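3.2 Effect of a single control unit on ignition timing in a converted engine

The second group of tests was made with the V6 engine of the Hamdan workshop, which drives a light van. Before our work this engine used two control units, one for fuel and one for ignition, and both received the crankshaft signal through the same cable. Tunstall and Matar had already noted that such sharing can disturb the signal when the starter motor is turning. We replaced both units by one Pliltura unit and kept the original sensors, coils and injectors.
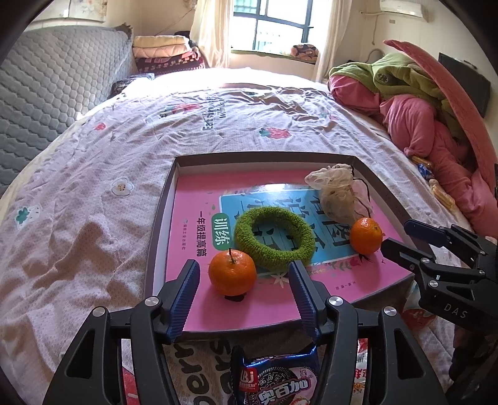
The base timing was checked with a strobe lamp at idle, with the advance fixed by software. After this check the fuel map was built again from low load to high load. We did not copy the old map, as the injector dead time was stored in another form in the old unit, and a direct conversion gave a mixture which was too rich below 3 per cent throttle.

Each load point was held until the coolant temperature was stable, and then it was recorded 6 times. The points were visited in a mixed order - this was proposed by Ayman Bataineh - so that a slow change of the air temperature would not look like an effect of load. In total 165 recordings were kept for the analysis. Recordings with a lost tooth signal were put in a separate list and are treated in Section 3.4. 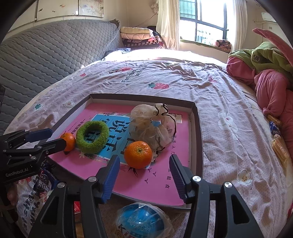

With the single unit, the spread of the measured timing at idle became smaller, and the largest difference was found during cranking. At full load we could not see a clear difference between the two arrangements. The battery voltage was not controlled in the March tests, so the cranking results should be read with some care.

Figure 3. Measured ignition advance against engine speed for the two arrangements, at 22 per cent throttle. Open circles: two units. Filled circles: single unit.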